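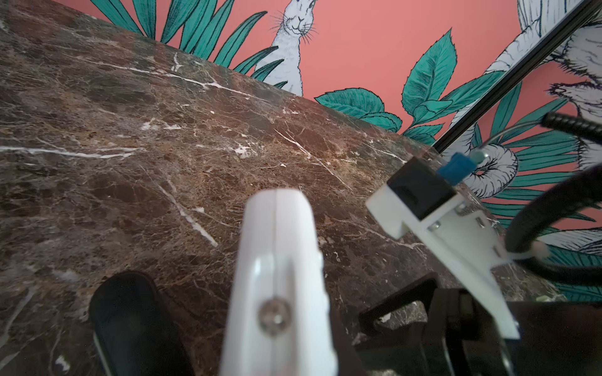
A gripper over the marble worktop at Lukáč. The rabbits on the wall were there before the robots.

The returns workshop of Lukáč, on the edge of Nistton, receives 3868 remote controls in a usual month. Each one must be sorted, checked and packed again. Until last October this was done by hand, by 13 people at long benches. Now a part of the sorting is given to pairs of robot arms, in a project which the firm calls Culex.

The people are still 13, but their day is different. Before, a sorter took a remote, turned it, and put it down, and at four in the afternoon the wrists were hurting. Today the same sorter stands beside the booth and decides what the arms should practise next.
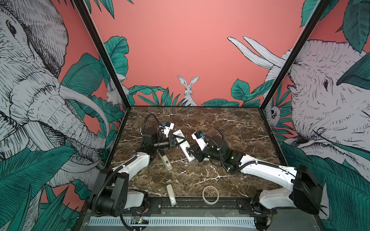 Remotes of different shapes are laid on the stone together with a roll of clear tape, and the two arms have to manage between them. Slim white remotes are the hardest, the workers say, and polished marble does not forgive a weak grip.

Not everybody is content. One packer with 3 years at the bench told me that she misses the talking — at the booth you must watch, and you talk less. Another likes the new work but wants it written in his contract, with the pay that belongs to it. The management promises an answer before the second booth arrives from Eltetti.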